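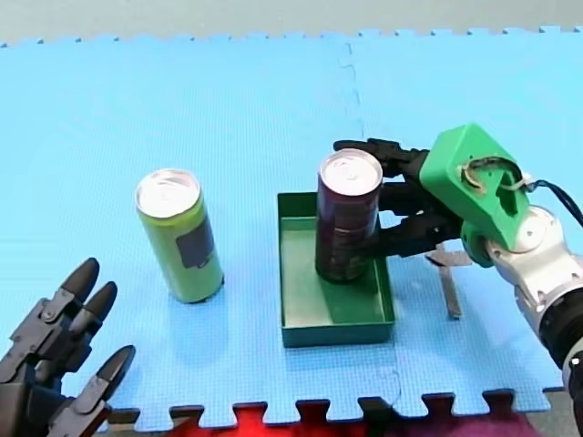

Put the drinks in last and keep them standing up, one parent wrote in reply to the Munshi snack table sign-up, and that short message pretty much became the theme of the whole season!

Fleltirden Gets Its Drink Trays Sorted
By the Hultham Neighborhood Desk
December
2 min read

The Fleltirden community hall has a new way of handing out canned drinks at its open evenings, and it could hardly be simpler. Shallow trays have replaced the big tub of ice by the door. Two slim cans fit in a tray, side by side, and the whole thing goes straight to the table with a stack of napkins.

Anyone who fished around in that tub last winter with one frozen hand will be cheering. The trays are green, light enough for a ten-year-old to carry, and they stack when the night is over. The hall bought 20 of them to begin with and had every one out by 7 p.m. at the first evening.
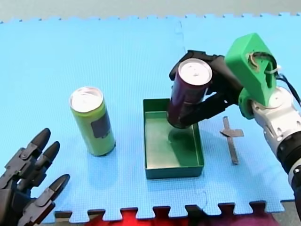 Do you have to order drinks ahead? Only for groups of 11 or more, and a note left at the Hultham front desk by noon is plenty.

Foam puzzle mats are staying too, which is great news for the families who like to sit on the floor with the little ones. A tray stands nice and flat on foam, and a spill wipes up with one cloth. The mats come apart for washing, and the hall asks that the edge pieces go back in the same bag as the tiles (they went missing twice in the fall, and the hunt took most of a morning).
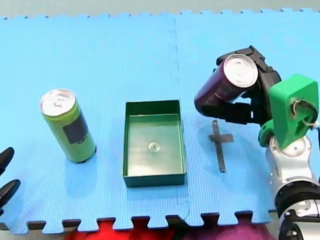
Empties are the other half of the plan. Cans go back into the tray when they're finished, then over to the bins by the side door, tabs left on. The Serkent recycling drive took in 382 cans from the hall in its first month. The goal for the end of winter is 600, and at this pace it looks very doable!

There has been some lively talk over which flavors to stock. Citrus went first at both evenings so far, with berry close behind, and the plain seltzer is still sitting in the closet. A list is taped up by the kitchen hatch for requests. 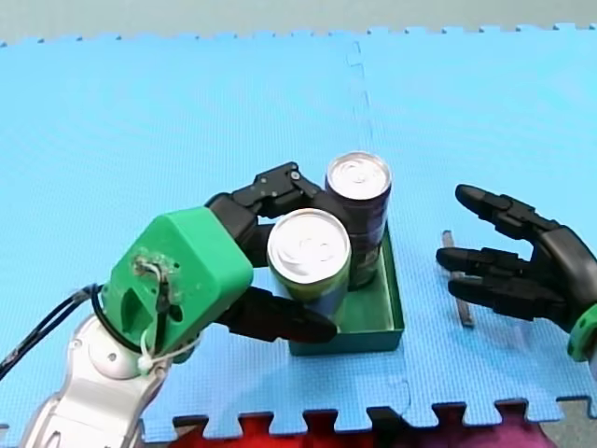

More trays are on the way in a second size, a bit deeper, meant for juice boxes and fruit cups. They should be here before the Munshi potluck, where the long table gets a row of them down the middle. Doors open at 5:30 p.m. and setup starts an hour earlier, so come hungry and bring a serving spoon with your name on it.

Contact the Neighborhood Desk | Copyright Hultham Neighborhood News | Back to top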